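Keeping your home a little safer: small jobs for a light evening
Plistcombe Neighbourhood Noticeboard, May 2021

When our council put out its new crime prevention leaflet this spring, I'm afraid mine sat under the fruit bowl for a good while before I read it. There is plenty in it that costs next to nothing, though, and I've added a few habits of my own that have served us well over 19 years in the same house.

Start with the back door, which most of us forget (I certainly did!). Open it and look at the screws in the strike plate, the metal piece on the frame that the bolt goes into. If they are short and stubby, swap them for longer ones that bite properly into the timber. You'll want 3 or 4 of them and a decent screwdriver, and it's a pleasant enough job with the radio on.

Sheds are next. A hasp held on with ordinary screws can be undone in a moment, so use coach bolts with the nuts on the inside, and a dab of strong glue on the threads if you're feeling thorough. While you're in there, write your postcode on the mower and the bigger tools with a marking pen – under the handle is a good spot – and take a note of any serial numbers.

Gravel under a side window is a lovely old trick, too. We put down 300 kilos by ours, which sounds a lot until you start raking it out, and even the cat can't cross it quietly.

Do keep spare keys off the hook by the letterbox. Ours live in an old tea tin upstairs, and I've quite got used to the extra walk.
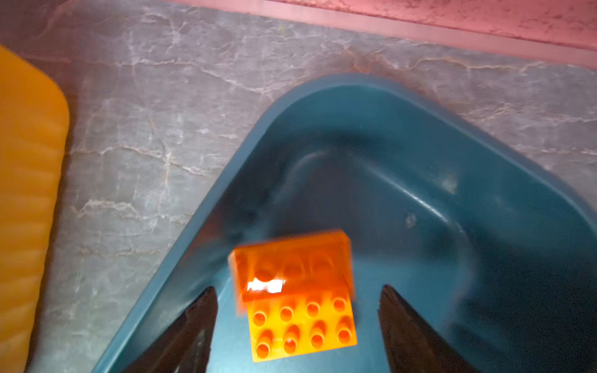 If you do move your keys, tell everyone in the house where they've gone, and pop a note of the locksmith's number inside a cupboard door while you think of it.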